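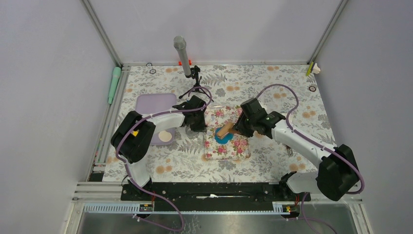

Household Textiles and Table Dressing

Tray liner

A tray liner is a sheet of paper, cloth or similar material laid over the inner surface of a tray before food, dishes or small objects are placed on it. Liners protect the tray from scratches, crumbs and stains, and they also serve as decoration. They are used in homes, tea rooms, hospitals and hotels, and in craft work where a clean, replaceable surface is wanted. The term is sometimes used for a tray cloth, although many household manuals keep the two apart and reserve "liner" for pieces cut to fit inside the rim.

Origin and terms

Cloth liners came into household use together with the serving tray itself. Early pieces were cut from worn table linen and hemmed by hand, and a worn napkin or the sound part of a tablecloth was considered good enough for daily use. Paper liners became common when cheap color printing made it possible to sell patterned sheets in bulk. In the trade, a flat sheet with straight edges is called a plain liner, a sheet with a pierced or scalloped border is called a doily liner, and a sheet with raised sides is called a basket liner.

The town of Bremano was for a time a center of paper liner printing. The Guerra works there sold sheets in packets of 24 for the home and in cartons of 1000 for hotels and caterers. Its pattern book listed up to 200 designs, most of them floral. The firm of Prustel, which later bought the printing rollers, kept only a small number of these patterns in production.

Materials

Paper is the most widely used material. It is light, easily cut and thrown away after use. Uncoated paper takes up moisture and is suited to dry foods such as crackers, cookies and bread. Coated paper resists grease and is preferred under pastry and fried food. Cotton and linen liners can be washed and ironed, and are generally used under cups and teapots, where they also reduce noise and slipping. Felt and cork are found under glassware and cutlery but are seldom used in contact with food.

Liners and glass trays

A liner is especially noticeable in a glass tray, where its pattern sets the appearance of the whole piece. A square glass tray may be lined with a paper of pink and red roses and green leaves and then set on a tabletop printed with gray-green ferns and small peach and orange flowers. The combination of two floral patterns is an established practice. Manuals of table setting advise that the stronger colors be kept to the smaller surface and the paler ground to the larger one. Plain dishes, such as a lavender plate, are often placed beside a patterned tray for contrast.

Some glass trays have a shallow well, and a liner for such a tray is cut slightly smaller than the base so that the edges do not curl against the sides. The paper may also be fixed beneath the glass, in which case it does not touch the food and can be kept for a long time. This form is usual in trays sold as gifts.

Sizes

There is no general standard. The Ernance series, used by several makers of household trays, gives 11 sizes, of which the square ones are the most often stocked. Liners for other trays are cut at home. The usual method is to lay the tray on the paper, trace its outline in pencil, and cut inside the line.

Care and storage

Paper liners are stored flat and away from sunlight, which fades red and pink inks sooner than green. Cloth liners are washed with other table linen, pressed while damp, and rolled if creases are to be avoided. A paper liner that has been in contact with food is normally discarded.

See also: Doily; Place mat; Serving tray; Tea cloth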